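Section 4: Dressing the gift table and packing the lidded boxes

You should have your cloth, your boxes and your fillers on hand before you start this section. If you skipped section 3 (how to flatten new ribbon), go back and do it, because I'm going to assume your bows are already on the lids. I wrote the first version of this guide in February, after the Pristcombe fair, and I've changed my mind on a few things since then. Revised July 14, 2026.

4.1 Laying the cloth

1. Clear the table right down to the surface and wipe it. Crumbs show through thin printed fabric like you wouldn't believe!

2. Open the cloth out with the print facing up and find the horizon. On any landscape print, the horizon is what you line up with the back edge of the table, even if the hem ends up a bit crooked.

3. Smooth from the middle out with flat hands. Don't tug the corners. A pulled corner gives you a long diagonal crease that comes back every time somebody leans on the table.

4. Put one box down before you fuss over the last wrinkles. You'll be sliding boxes around in a minute anyway, and they drag the fabric with them.

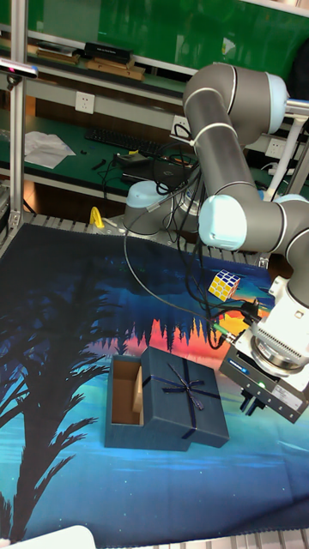 5. Leave a good stretch of bare cloth in front. I used to fill every inch of a table, and then there was never anywhere to set a lid down while I was packing. Now I keep the front third free until the last box is closed.

Note: If you iron the cloth, iron it from the back. Printed polyester goes shiny at the first touch of a hot iron, and the shine doesn't come out. (Ask me about my first Eberhard cloth. Actually, don't.)

4.2 Choosing where the box goes

Boxes are easy to lose on a busy print, and I've spent more time than I'd like to admit shuffling them back and forth. Here's how I do it now.

1. Stand where your guests will come in, not where you've been working.

2. Set the box on the darkest part of the print and look at it. Then set it on the brightest part and look again.

3. Pick the spot where you can make out all the edges of the lid from the doorway.

4. Turn the box so the bow faces the room. If the bow has a long tail, let it point toward you.
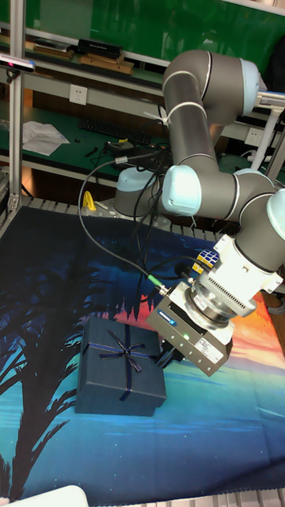 Dark boxes are my favorites, and they're also the ones that give me the most trouble. They pick up lint, they show fingerprints, and after sundown they turn into a hole in the table. I still buy them – they look so much nicer than white once the lights are low. With a navy box like this one, on a cloth that runs from night sky into sunset and then turquoise, I'd try it up against the orange before settling on anything else. Matching the ribbon to the box is fine too, as long as you accept that the bow is going to be a quiet one. If you want it to shout, swap in a lighter ribbon now, before anything goes inside.

Caution: Don't slide a box by its bow. Put a hand on either side of the base and lift. A bow that's only knotted once will roll over to the edge of the lid, and you'll be retying it in front of people.

4.3 Checking the lid

Do this with the box closed and empty.

1. Press down gently on the lid at two opposite corners. It should sit level, with no rocking.

2. Lift the lid straight up by its sides. If the base comes with it, the fit is too tight for a table where kids will be opening things.

3. For a tight lid, run a fingertip around the inside rim and fold down any loose paper you find. Nine times out of ten that's the whole problem.

4. Put the lid back and give the loops of the bow a little pinch to open them up.

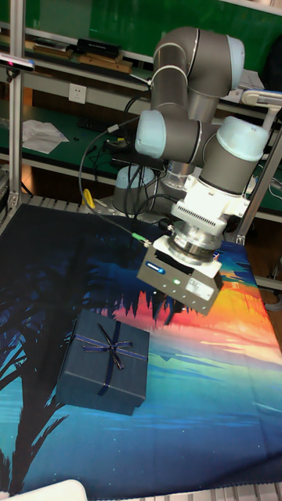
Eberhard
Writer and keeper of the Okden Gift Table Guide

5. Look at the ribbon from directly overhead. It can cross the lid corner to corner or run straight, but it should look like you meant it. Half a twist under the knot is enough to make the whole lid look off. Flatten it with your thumbnail and leave it alone after that.

Note: Thin ribbon with a bright edge is more forgiving than plain satin. The edge catches a bit of light and people look at that instead of at your knot.

4.4 Packing the box

1. Take the lid off and set it down right beside the base, bow up. Leaning it against the side of the box is fine for a minute or two. Don't leave it like that through lunch, or the rim will start to bow.

2. Decide if you want the inside to show. Plenty of boxes are bare tan card inside, and I've come to like that against a dark outside. If you don't, cut a square of tissue and press it into the corners.

3. Try the gift in the box before you add any filler. A puzzle cube is a good thing to practice with, as it's solid and square and it won't break if you drop it.

4. Add filler underneath first, then at the sides. I use Clirneo paper shred, a small handful per box.

5. Lower the lid evenly. If it springs back up, take filler out. Don't push.

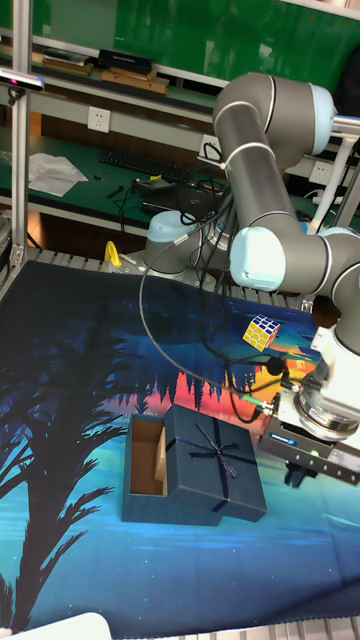 One reader wrote in to say that she packs with the lid upside down under the base, like a tray, so it can't get knocked to the floor. She added that it flattens a big bow completely, so she only does it with boxes where the ribbon goes on last. I've tried it since and I think she's right on both counts. For boxes with the bow already tied, stick with step 1.

6. Once the lid is on, straighten the cloth around the box with one finger and move on to the next.

Section 5 covers tags and where to hide the tape.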